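Etik Works > Maintenance > Cell Meetings

Maintenance meeting, Stetby cell, February 2023

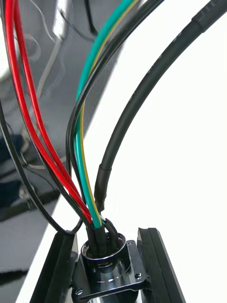
Photo: Ailbhe Mac Giolla / Etik maintenance

2 min read

Present: Wojciech Szewczyk (chair), Ailbhe Mac Giolla (minutes), two from second shift. Apologies from Kuroda service.

1. Minutes of the last meeting. Agreed with no changes.

2. Panel connector. Ailbhe went through the wiring at the round connector between the rails. The red pair, the striped earth wire and the sheathed cable all come in from the top. The thin black wire on the left has a loose loop that dips over the rail. Wojciech wants it tied back before the cell goes to full speed — the tie must not pull on the heat-shrink. Second shift asked if the earth wire could be shortened. Not agreed; leave the slack as it is.
Action: Ailbhe, within 3 days.

3. Cell stops. There were 5 stops last month, almost 30 minutes lost on the longest. Cause still open. Continuity check on all conductors at the next planned stop, with the cell locked out.
Action: Wojciech.

4. Spares. One connector and flange to be ordered from Elow. Lead time is seven weeks.

5. Greasing. Moved to June with the yearly service.

6. Any other business. Key to the tool cabinet is back on its hook.

0 comments | 3 shares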